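Ruth Valderrama
@rvalderrama_bells

Notes on consecrating a singing bowl for a client, because three people asked after the Resdale workshop. Thread.

1/ The bowl comes to me plain. I log the strike tone before any ritual work. The last one read 238 Hz with a padded mallet, 13 cents flat of the nearest A sharp. I don't correct it. The tone is the bowl's own, and the rite is built to it.

2/ First cleansing is smoke, mouth down, over a low charcoal disc. Juniper only. Percy Ayala uses cedar and gets a heavier residue on the inner wall, which he then has to wipe out with salt. Either is acceptable in the lineage we both trained in.

3/ Second cleansing is sound. 50 strikes, evenly spaced, each allowed to die completely before the next. On a bowl this size that takes most of an evening. Shortening the decay is the most common fault I see in student work.

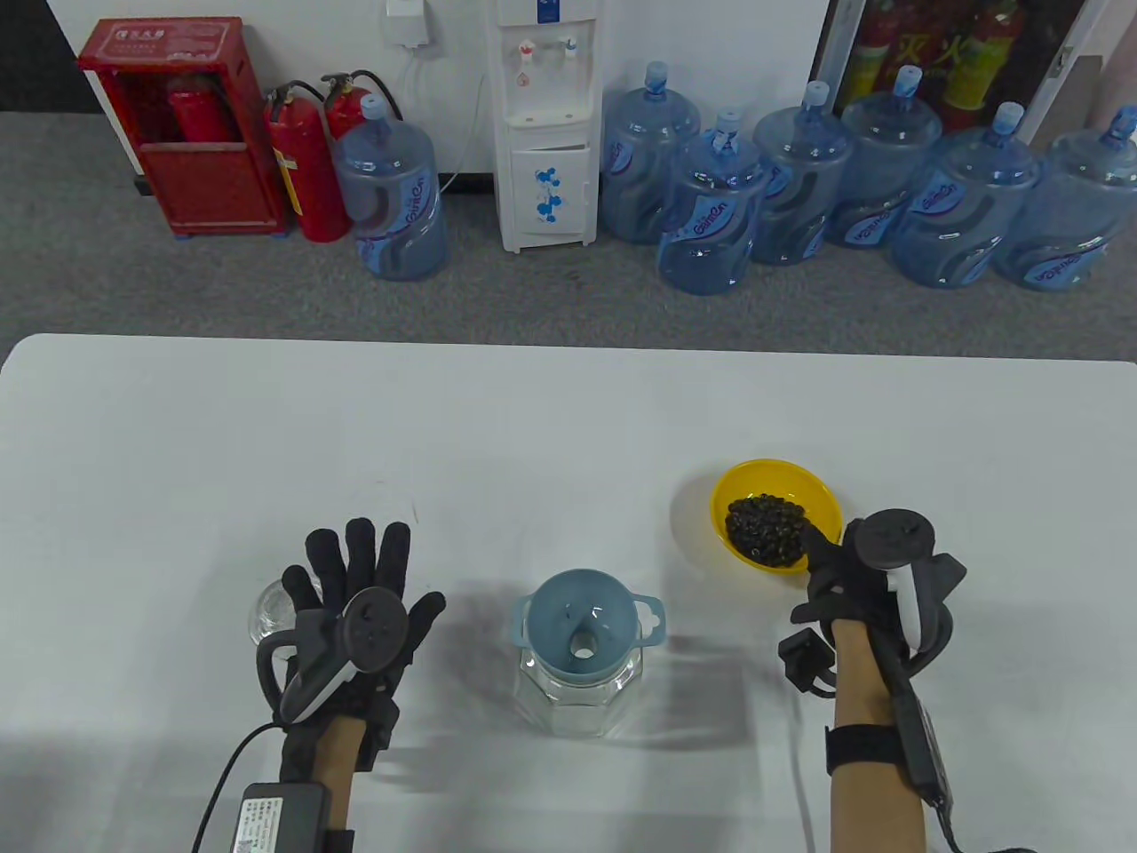
4/ The naming comes after the last strike has gone silent. The name is spoken into the bowl once, by me, and is given to the client in writing. It is not engraved. Engraving removes metal and shifts the tone – slightly, but you will hear it.

5/ Assignment to the keeper needs the keeper present. Both palms under the base, no cushion, one strike. If they can't travel I hold the bowl until they can. I have one waiting for Nidia Urrego and it will go on waiting.

6/ On mantra counts: 1,036 is the figure in the Usuga notebook. Anselmo Yupanqui thinks it is a copying error. I have used it for years and see no reason to change.

7/ Storage between rites: mouth up, uncovered, on undyed cotton. Never nested inside another bowl.

8/ Mallet wrapping is a separate subject. Walid Srour has promised me his notes on it and I'll post them when I have them.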